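Home | Classes | Join In | Contact
Search this site... Go

Singers wanted for the Tromero Neighborhood Choir

Hi, I'm Hala Boutros, and I'm looking for altos! (Basses too, please, we have 2 and one of them is moving away in March.) You don't need to read music or audition. If you hum while you do the dishes, you'll fit right in.

We practice for an hour and a half in the evening, upstairs at 123 Stetsiuk Street, and there's tea at the break. This season I've picked folk songs, a couple of rounds and one long piece that scares me a little, so come early and learn it with us. It's $40 for the whole season, and if that's a stretch just tell me and we'll sort it out.

Nesrin Duman plays piano for us and sends out practice recordings, so you can catch up at home if you miss a week. Email me your name and whether you sing high or low. "No idea" is a fine answer! 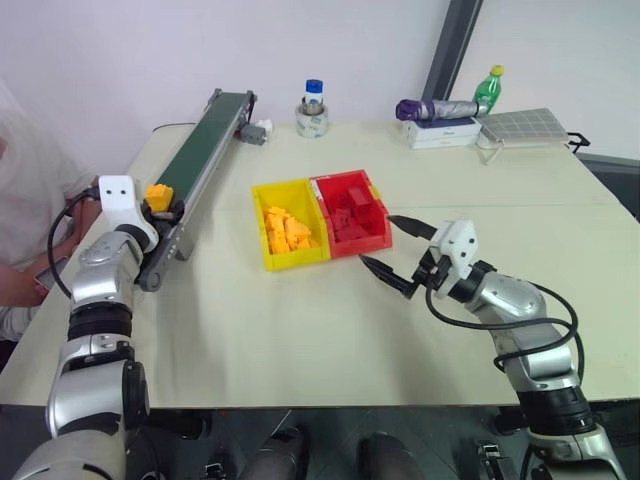
Oh, and bring a pencil and a water bottle your first night.

Contact | © Tromero Neighborhood Choir | Back to top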